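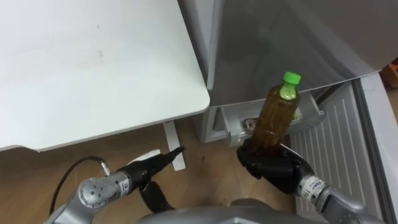

The charity sent Teresa Foley a letter every January, and every January she read it standing up, with her coat on, looking for the part where they asked for more. She had been sending money to a boy in Kilus for eight years. His name was Gopinath Poojary, and according to the letters he had liked soccer, then drawing, then soccer again. She had begun to suspect that somebody in an office picked the hobbies from a jar. This year's letter said he was grateful. It always said that. She put it on the white table next to the refrigerator, took off her coat, and thought about a bottle of brown tea, which was what she drank now instead of wine. Then she sat and read the letter a second time, which she did not usually do.

It said that sponsors were invited to Kilus in the summer. Travel at their own expense, naturally.

"You should go," said Toivo Kettunen, who lived downstairs and gave advice freely.

"And see what? They'll have a school painted for us."

"Then you'll see a painted school."

She was 67. She had worked most of her life in claims at Skarnano, where people mailed in pictures of burned kitchens, and she had learned to look at the corner of the picture for the good television they'd carried out first. She did not think it had made her unkind. It had made her slow to clap.

She went anyway. The group met at a hotel in Cestov and rode up in a bus that smelled of oranges. Their guide was Revathi Achari, a woman with a clipboard and a sore throat. The man in the next seat, Prodromos Rallis, sponsored three girls and had their photographs in a plastic sleeve. He showed them to Teresa twice.

"Do you ever wonder if they're real?" she asked.

He looked at her as if she had said something about his mother.

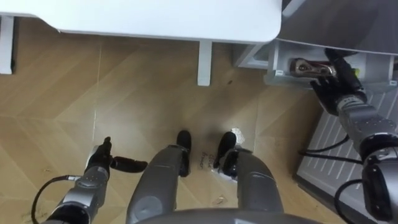
The school was painted. Yellow, and recently, with drips on the step. Teresa noted the drips. A choir sang, and a man from the town talked about partnership for so long that one of the smaller singers sat down on the grass.

Gopinath was waiting by the wall in a shirt that was too big at the neck. He was taller than she had pictured. He shook her hand and said good morning, though it was past two.

"So," she said. "Soccer or drawing?"

He seemed puzzled. Revathi repeated it for him and he shook his head.

"He says neither one," Revathi said. "He fixes radios."

"Since when?"

They talked back and forth. "Since he was nine. He wrote it in a letter. He thinks perhaps the translator didn't know the word."

Teresa asked what was wrong with most of them, the radios. It was a claims question and she couldn't help it. He answered at length, with his hands, and Revathi gave up partway through and just let him go on. He charged 60 of the local coin for a small job and 200 for a big one. He said that people lied to him about dropping them.

"How can you tell?" Teresa said.

He turned an invisible radio over and pointed to the corner.

On the bus Prodromos wanted to know whether she was satisfied now. She said the paint was new and the speech was awful, and she'd like to see where the translation money went. Then she borrowed his pen. She had got as far as "Dear Gopinath, about the one with the cracked dial" when the road turned bad and she had to wait for it to smooth out.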